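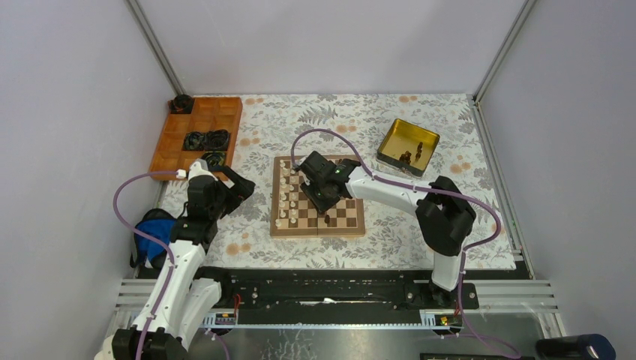
A reader of our draft asked why anyone would teach a robot to set up a chessboard when a child does it for free, and whether the operator wasn't doing all the clever parts anyway. The second half of that is fair, and it is the subject of this section.

4.2 Collecting demonstrations by remote control

Figure 3. The Riledeck booth during the chess task. The gripper of the right arm is over the board; the tin at the rear right holds dark pieces.

All demonstrations were recorded at Sivcombe in May with two arms driven through the Naylor handsets. We collected 319 episodes, of which 59 were discarded. Most of the discards were dropped pieces. A handful were episodes in which the operator stopped to think about the chess, a habit we had to forbid in writing.

Operators were told to approach each piece from above, close slowly, and lift straight up before moving sideways. They agreed to this and then did as they pleased. Bishops were gripped by the head, knights by whatever presented itself. We kept the variety, having found that a policy trained on our five tidiest sessions was helpless as soon as a piece stood off center in its square.

New operators needed some 13 episodes before their motions stopped looking like an apology. Hand guiding, which we tried first, was quicker to learn, but it put a person's forearm across the overhead view in nearly every episode, and the policy came to expect one. The Morport baseline in Section 5 was trained on the same remote-control episodes, with the same discards removed.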